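4. What the purchase plan leaves out

The case for buying a second two-arm cell rests on a comparison that we do not think holds up. In the proposal circulated inside Stestura, the price of a pair of arms with grippers is set against the price of student hours spent collecting demonstrations by other means, and the arms win easily. The price of the arms is real and we do not dispute it. We dispute the idea that it stands in for the price of a working cell. In this section we go through the plan line by line, using our own cell as the reference point, and say where we believe the estimate and where we don't.

4.1 The quotes

Two suppliers were asked to quote. Surevia offered arms and grippers as a set, with mounting hardware listed as "customer supplied." Trollach offered a complete cell including a table, an enclosure and cameras, at a price that several of us first read as a typing error. Both quotes were current as of Apr 7, 2024, and neither included freight or training. The proposal compares the Surevia quote with the Trollach quote as if the buyer were choosing between two prices for the same thing. They are different things. A fair comparison would add to the Surevia quote everything that Trollach bundles, at whatever it costs our own staff to find, buy, fit and fix it.

We tried to make that comparison and could only do it in part. Trollach declined to break its price down, which left us unable to say whether the cameras or the enclosure made up most of the gap. The proposal guesses that it was mainly margin. That may be so. We found no evidence for it in the quote or in the correspondence that followed, and we would rather see the sentence removed than see it repeated in the next round of funding requests.

A second problem is the warranty. Surevia's covers 36 months, but the terms exclude "wear parts," and the list of wear parts includes the fingers. In an ordinary pick-and-place line the fingers might well last. In manipulation research they are the part that meets the table, the blocks, the drawer, the other gripper and every mistake the operator makes. A warranty that leaves out the fingers is worth a good deal less to us than it is to a packaging plant, and the plan gives it full value.

4.2 The small items

Our main complaint is with the line called "task materials," which the proposal fills in with a token sum and the note "household items, negligible." Figure 2 shows the existing cell with the kind of materials that line is supposed to cover.

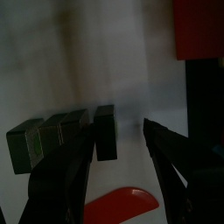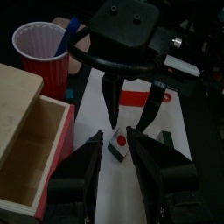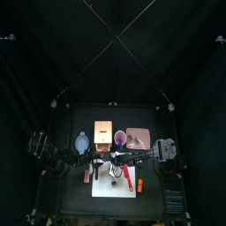 Figure 2. Our two-arm cell set up with blocks and household objects. Top: wrist camera view with dark blocks on the pale work surface. Middle: wrist camera view with a small block between the fingertips and the gripper of the other arm behind it. Bottom: fixed camera view of both arms inside the black fabric enclosure.

None of the task objects we use is expensive, and in that narrow sense the word "negligible" is fair. The trouble is that they are used as a set. A policy trained on one style of drawer or one color of cup is tested on that style and color, and when the object is lost or broken and the store has stopped carrying it, the replacement is a new object as far as the data are concerned. We have learned to buy spares at the start. For any object that appears in a reported result we now keep at least one duplicate in a closed bin, and that habit alone puts our spending well over the amount the plan allows.

Storage and sorting are missing too. Somebody has to know which bin belongs to which task. In the first months of our cell this was whoever happened to be on shift, and we paid for it in sessions that had to be thrown out when the wrong version of an object had been used. The person who finally wrote the inventory, Dalibor Charvát, logged the hours he spent on it under "data quality," so they do not show up anywhere in the equipment history that the proposal draws on. A reader of that history would conclude that the objects looked after themselves.

4.3 Hours

The plan budgets two working weeks for setup. It gives no source for this. We suspect that it comes from the supplier's own material, in which setup ends when the arms move on command. By that definition our cell was also set up quickly. It then took eight months before we were collecting data that we were willing to use in a paper, and most of that period went to things that the plan treats as finished on delivery: camera placement, lighting, cable routing, calibration between the arms, and agreeing on what counted as a successful attempt.

We do not claim that a second cell would take as long. Much of what we learned would carry over, and the people who learned it are still here, at least until May. But some of it will have to be done again for each cell, whatever experience is in the room. Camera placement depends on the walls and on the light. Cable routing depends on the table. Calibration depends on everything. The proposal's argument that a second cell is "a copy of the first" would be more convincing if we had a drawing of the first, and we do not. Its present layout is the result of many small changes, several of which were made late in the evening and never written down.

Charvát kept a log of unplanned work on the existing cell, and it comes to some 200 hours. We would treat this as a floor. It includes only jobs that were long enough to be worth writing down, and it stops during the period when the cell was most heavily used, apparently for lack of time to keep it. The proposal cites the same log and reaches the opposite view, on the grounds that the rate of entries falls toward the end. A log that its author was too busy to fill in cannot support that reading.

4.4 Utilization

Equipment requests in our field usually assume that a machine, once bought, will be in use for most of the working day. The proposal assumes it for both cells. We see no reason to accept this. The first cell is idle for long stretches now, and the limit has always been trained operators. A second cell would compete with the first for the same people. Unless the plan also pays for operators, the sensible forecast is that two cells will together produce slightly more data than one, with the difference going mainly to days on which one of them is down.

There is a better argument for the purchase, and we are surprised that the proposal does not make it. A second cell would let us test whether anything we have trained works on hardware other than the hardware it was trained on. That is a research question with value of its own, and it can be asked with a modest number of operator hours. It would also change what should be bought. If the goal is more data, the two cells should match as closely as possible. If the goal is a test of transfer, it would be a waste to make them match. The plan should choose one of these before anyone signs an order, and the order should be written to suit.

4.5 What we would accept

Ó Conaill has suggested renting a cell for a short period and deciding afterward. We are less sure than he is that a rental would tell us much, for the reason given in Section 4.3: the rental period could easily be over before the cell was producing anything. It would, however, give us real figures for delivery, fitting and the first round of worn fingers, and at present we have only the suppliers' word for those.

Failing that, we would support the Surevia option with the following changes. The mounting hardware and enclosure should be priced as purchased items, with the labor to fit them shown separately. Fingers should be listed as a recurring cost over the full warranty term. Task materials should be bought in duplicate from the first order. Setup should be budgeted from our own records, with the gap in the log stated openly. The utilization figure should either be tied to named operators or taken out.

With these changes the plan becomes a good deal less attractive on paper, and the advantage over the Trollach quote shrinks to a size where we would no longer want to rest the decision on price. We have not been able to put a single number on the corrected total. Two of the inputs, freight and training, were still open when this section was written, and the estimates we have been given for each differ so widely between people that averaging them would only hide the disagreement.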